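Progress report: sorting cell at the Ladadley returns site
21 Sep 2026
Prepared for the Drirent Workplace Fund

1. Where the work stands

The grant covers two robot arms at the returns bench, the software to run them, and training for the people who work there now. The simulation work is finished. Arm one has been on the floor since April and handles small boxed items on the day shift. Arm two is mounted but not yet released for use.

Between April and the end of last month the bench team logged 415 stops on arm one. Of these, 168 were cleared by the operator at the bench without calling maintenance. Most of the others were grip faults on items with rounded corners. Urbańczyk, our integrator, has changed the approach angle twice and will change it again before arm two starts.

2. Layout

The first layout had both arms reaching across the operator's side of the bench. Staff objected at the walkthrough and we agreed with them. In the revised layout the operator keeps one full side clear, and items are presented on a raised block. All layouts are tried in the Dredo simulator first, with plain cubes in place of stock.

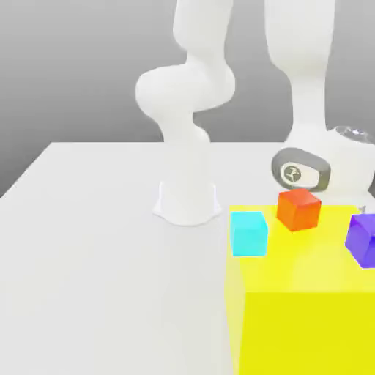
Figure 1. Simulator view with two arms and three test cubes on the raised yellow block.

The change cost us 35 working days. It also meant moving a power drop, paid from the site budget and not charged to the grant.

3. Effect on staff

Nobody has lost a post. Two people who used to sort full time now split the day between the cell and inspection, which pays one grade higher. They report less lifting and more standing still, and they don't like the second part. We have ordered stools and moved the stop button closer to the inspection table.

The evening shift has had less training than the day shift -- this is our main shortfall. Sessions were scheduled at 2 p.m., before most of them arrive. They will be repeated at the start of the evening shift, with paid time.

4. Next period

Arm two will run at reduced speed for its first 200 hours, with an operator at the bench throughout. We will report stops for each arm separately. The staff survey will be repeated with the same questions as before, plus one on pace of work.

No change to the total grant is requested. We ask to move the unspent travel money to evening training.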